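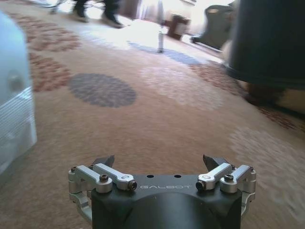 November – Refilwe Shezi
3 min read

Blur gate for the wrist stream went into the Kosum branch this morning. The old one scored sharpness over the full image and kept passing frames it should have dropped. The GALBOT lettering on the gripper stays crisp while the carpet streaks, so the score was mostly measuring our own hardware. I now mask the gripper before scoring. Threshold is 800 for now, window of 8 frames. Moving legs in the background still need their own check – Tshepo has that one.

Next was the clear bag.
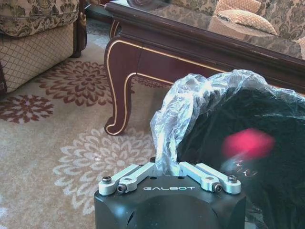 Photo: Wian Ngubane / Ondilgate

Segmentation splits the bag into highlights and whatever is behind or inside it. The black fabric comes out as one solid region, the plastic around it as scraps. Grasp planner then picks a point on the fabric and ignores the gathered part. Lowered the merge cost and reran 24 logged grasps. Better on the folds, no change on the thin twisted strand.
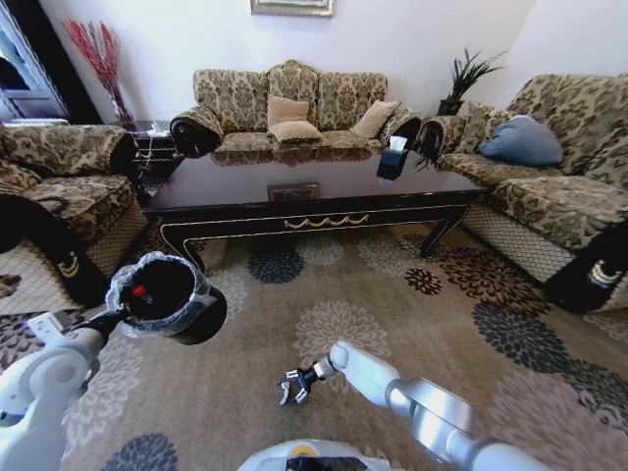
Head view: left arm holding the bag-lined container, right gripper partly open.

Glossy tabletop gives false depth where it reflects. Masked by hand until Wojciech's plane filter is merged. To do: retune the left wrist limits with the container held, ask Jacobus about the timestamp offset.

Ondilgate workshop notes – contact Refilwe Shezi – Back to top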